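Bench-Clearing Readiness Checklist, Skestdale kitchen (simulated)
For the Flirkeo arm, running the Bemix task set. Comments by the inspector, who clears a bench every night for no funding at all.
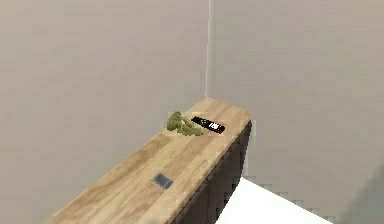 The question on the cover sheet is "Can it tidy a kitchen yet?" and there is a box for yes and a box for no. I have drawn a third box. Results cover 30 attempts in simulation. Nothing has been signed off for a real kitchen, and please stop telling the sales people otherwise.

SECTION A: BEFORE THE ARM MOVES

A1. Work surface fixed and level.
Pass. It's a simulated benchtop, so it would be a worry if it wobbled.

A2. Items on the surface identified.
Partial. The remote is listed as "remote", fine. The green thing is listed as "cloth" on one sheet and "produce" on the other. I looked at it for some time and could not settle the argument. It's green and it's crumpled. A person would pick it up and know. The arm has to decide first, as one of these goes in the wash and the other goes in the fridge.

A3. Fixed fittings marked as fixed.
Fail. The grey square on the benchtop has no entry. If it's a cover plate, leave it alone. If it's a coaster, put it away. Somebody who built the file must know which.

A4. Clearance between items.
Noted. Remote and green item are nearly touching. This is how things sit in every house I've lived in, so I'd like it kept.

A5. Emergency stop tested.
Pass, 2 presses, 2 stops. Best result on the sheet.

SECTION B: THE CHORE

B1. Picks up the remote without disturbing its neighbour.
Partial. It got the remote. It often got the neighbour as well, and carried both off with great confidence.

B2. Picks up the soft item without dropping it.
Fail. Soft things remain the whole problem. Domański grip settings were used as supplied. They're lovely on boxes.

B3. Keeps items away from the wall side during the lift.
Partial. The remote lies close to the back edge and the arm likes to come in low. Raise the approach and run it again.

B4. Puts each item where it belongs.
Not assessed. The task set doesn't say where anything belongs. Neither does my household, but we have shouting.

B5. Time to clear.
86 seconds on the best attempt. I can do it faster with a cup of tea in one hand, though I'll concede I usually don't do it until November.

B6. Wipes down afterwards.
Not attempted. See B2.

SECTION C: ACTIONS

C1. Agree on the green item. One name, both sheets.

C2. Enter the grey square as fixed or loose before any further runs.

C3. Add a destination for the remote. "Couch" will do.

C4. Repeat B1 and B3 with the higher approach. Don't spread the items out to help it.

C5. Sharpen the label on the remote in the model. I couldn't read it either, but I wasn't being marked on it.

OVERALL: Not ready for unsupervised chores. Suitable for supervised chores, provided the supervisor doesn't mind doing the chore. Reinspect once C1 to C4 are closed.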